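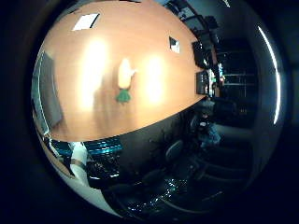
Getting a used game disc to play again

I buy most of my games secondhand, so I've cleaned a lot of grubby discs, and I love it when one that kept freezing on the loading screen boots right up! Most of the time the problem is plain old fingerprints, and you can deal with those at the sink.

Hold the disc by its edges and run lukewarm water over the shiny side. Add one small drop of dish soap, spread it with a fingertip, and rinse well. Then pat it with a microfiber cloth (the kind for eyeglasses is great) and wipe in straight lines from the center hole out to the rim. Never go around in circles. A scratch that follows the track is much harder for the console to read past than one that crosses it.

Skip paper towels, please. They feel soft, but they leave fine hairlines all over. Same goes for the hem of your T-shirt - I know, we all did it as kids.

For sticky stuff like old rental labels, dab a little rubbing alcohol on a cotton swab and stay on the case or the plastic sleeve. I keep it away from the printed side of the disc, where the ink can lift.

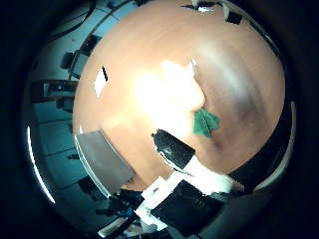 Let the disc air dry standing up in a dish rack for a few minutes before you try it. If it still won't load, test a different game before you blame the disc. My old console refused 2 fighting games in a row one January, and the whole trouble was a dusty lens. A few puffs from a hand blower and I was back in the story mode by 9 p.m.!

Storage matters too. I was using Garba snap cases for a while and liked them fine, but the hubs grip so hard that you end up bending the disc to get it out. Press the middle down with your thumb first, then lift. The big Tover binder holds 200 discs and takes up one shelf, so that's where the sports games live now. Keep it upright, out of the sun, and wipe out the pockets before you fill them, because grit in there will undo all your nice cleaning.

Next on my list: sticky controller buttons.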